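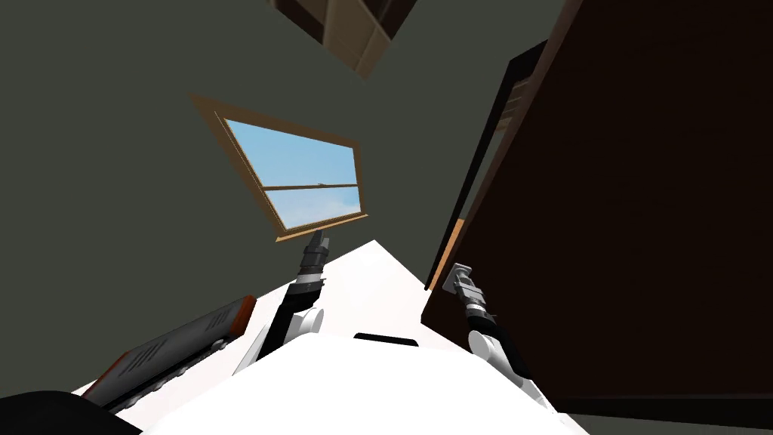
Dark brown cabinet and window, rendered view

Forum > Finishing > Stains and Topcoats
Thread: Dark brown on a window wall, fading and sheen

planesaw_mt
Posts: 3,007

Planning a dark brown finish for the cabinets on the window wall of a house in Staldale. The wall faces southwest and takes direct sun from early afternoon until evening. The doors are flat slab, white oak veneer on MDF. The edges are solid oak.

The shop schedule as it stands: dye, seal, pigmented wiping stain, 2 coats of Grimska waterborne clear at 50 sheen. The owner likes the color on the sample board. I have two concerns.

1. Dye fade. I have seen dyed walnut go orange in a west room, but I don't know how a dark dye on oak behaves under a clear with UV absorber in it.

2. Sheen. The sample board was viewed flat on a bench under shop lights. On the wall the doors will get light at a low angle late in the day, and I expect every roller track and sanding scratch to show.

The cabinets ship in June, so there is time to change the schedule. There is no time to change the veneer.

kerf_and_dado

Drop the dye. On a wall like that, get the color from pigment. Dye is dissolved color and sits in the fiber, and most wood dyes have poor lightfastness compared with iron oxide pigments. The earth colors (burnt umber, Van Dyke brown made from oxide, black oxide) hardly move. Check the label on anything called Van Dyke brown. The old kind is an organic earth and it does fade.

If pigment alone doesn't get dark enough on the first wipe, spray a pigmented toner between coats of clear. Keep it thin or you lose the grain.

planesaw_mt

The dye is there to even out the ray fleck. Pigment stain by itself leaves the fleck bright against the dark ground. The owner has rejected that look once already.

kerf_and_dado

Then use a weak dye and let the pigment carry most of the color. If the dye fades you lose a small share of the total. With your present schedule, how much of the depth comes from the dye? If the board looks nearly finished after the dye step, that's your problem.

planesaw_mt

It does look nearly finished after the dye step.

old_lacquer

I disagree with treating all dye as one thing. Metal complex dyes hold up much better than the acid or direct dyes sold as powders. I have a built-in bookcase beside a south window that was done with metal complex dye under solvent lacquer. The shelf that gets sun is slightly lighter than the one that doesn't. You have to take the books off to see it.

What brand is the dye?

planesaw_mt

Hostenska liquid concentrate. The data sheet calls it "light resistant" and gives no test method.

old_lacquer

Ask them for the chemistry and the lightfastness rating. If they can't give you a blue wool number, run your own test.

mill_creek_shop

Seconding the home test. Finish one offcut with the full schedule. Cover half with aluminum foil, taped tight at the edge so no light creeps under, and put it outside facing the sun, out of the rain. Check it weekly. A window sill also works but it is slower, and window glass takes out most of the short UV, so the outdoor result will look worse than what the customer gets. Keep a second offcut in a drawer as the reference. Don't rely on the foil half alone, it heats up and that can shift the clear.

Make one for each schedule you are comparing and label the backs in pencil. Marker can bleed through some finishes.

kerf_and_dado

Also remember the wood. White oak darkens and yellows under light whatever you put over it. With a dark brown you won't notice much of that, but it does mean the fading dye and the darkening oak are moving in opposite directions, and the net result is a hue shift more than a plain loss of depth. Usually toward orange.

sheenfreak

On the sheen question: 50 is too high for dark slab doors in raking light. A dark color reflects so little by itself that what you mainly see is the surface reflection of the window. Any texture in the clear shows up in that. Go down to a dead flat or a low satin.

planesaw_mt

Flat shows fingerprints. This is a kitchen. The last dark flat job I did came back with burnished spots around every pull.

sheenfreak

Burnishing depends on the product. The cheaper flats are loaded with silica and the particles polish down when they get rubbed. There are 2K waterbornes that stay flat through a lot of handling. Grimska's one-component clear isn't in that group as far as I know.

old_lacquer

Has anybody considered rubbing out? Spray gloss, let it cure, level, then bring it to whatever sheen you want with abrasive. It gives a flatter surface than anything off the gun.

sheenfreak

On a full kitchen? You would level to 2,000 grit on every door, then knock the sheen back down evenly, and the edges cut through to color if you breathe on them wrong. Fine for a tabletop. And a rubbed satin has a direction to it, so every door has to be rubbed with the grain and any touch-up will show.

old_lacquer

I said considered. I have done it for a pair of doors that flanked a window and it was worth the trouble there. The rest of the room was sprayed satin and the difference was hard to pick out.

mill_creek_shop

Mixing methods in one room would worry me. The sprayed doors will wear and the rubbed ones will wear differently.

For the viewing problem, stand the sample board upright in the actual room, late in the day, and walk past it. A board lying on a bench tells you about color and very little about sheen. Have the owner do it too, and have them sign the back of the one they pick.

Ahuja_trim

Coming at this from the window side. Ahuja Trim & Glass, we do a fair amount of retrofit in that area. Ask what glass is in the opening. A laminated unit blocks nearly all UV. Plain double glazing without a coating lets a good part of the long UV through. Film is an option if the window is staying, but check with the window maker first, some films void the seal warranty.

That said, UV is only part of it. Visible light fades dye too, so don't let the glass talk you into a weak colorant.

kerf_and_dado

Agree with the last line. People buy film and expect the fading to stop. It slows down.

planesaw_mt

The glass is plain double glazing, no coating. The owner does not want film.

Updated plan, for anyone following:

Dye cut to a weak toning coat, switched to metal complex if Hostenska won't give me a rating.
Seal, then oxide pigment stain, then a light pigmented toner.
2K waterborne clear, low satin. I'll put up low satin and flat side by side on the wall Saturday evening and let the owner choose.
Offcuts of the old and new schedules go outside under foil tomorrow.

Still open: whether the toner over the sealer will muddy the fleck. I'd rather not find out on the real doors.

kerf_and_dado

It will soften it a little. Strain the toner, use a small tip, and stop one pass before you think it's dark enough. The clear will deepen it.

sheenfreak

Post the low satin against the flat when you have them up. I still say flat.

mill_creek_shop

Watch the 2K over the sealer as well. Some waterborne 2K clears want their own sealer under them, and a mismatch can pass every test for a month and then let go at the solid edges. Cross-hatch one of your offcuts before it goes outside.

planesaw_mt

Will do. The sealer is vinyl at the moment, so that probably changes too. I'll call the supplier in the morning.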